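Let the Baby Skip the Second Nap

By Inna Tkachuk
2 September 2020

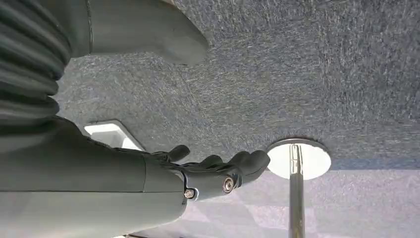
Gray speckled carpet, up close.

Print | E-mail this

My son dropped his second nap in July and I spent 30 days trying to put it back. I moved lunch. I bought blackout curtains. I sat in the hall in Trostimwood heat and listened to him talk to his feet.

I think we hold on to naps for our own sake. That hour was when I ate and answered mail, so of course I wanted to keep it. He was in a fine mood without it, and he went down at night faster than he had all spring.

The sleep charts say what they say. Mine had 278 comments under it, most from tired parents arguing over 2 o'clock. If your baby is cheerful at four, let the nap go - and put bedtime earlier for a while.

We use cookies to improve your visit. OK

Recent posts
Bottles at Daycare
Moving Day with a Toddler
Is 200 Books Too Many?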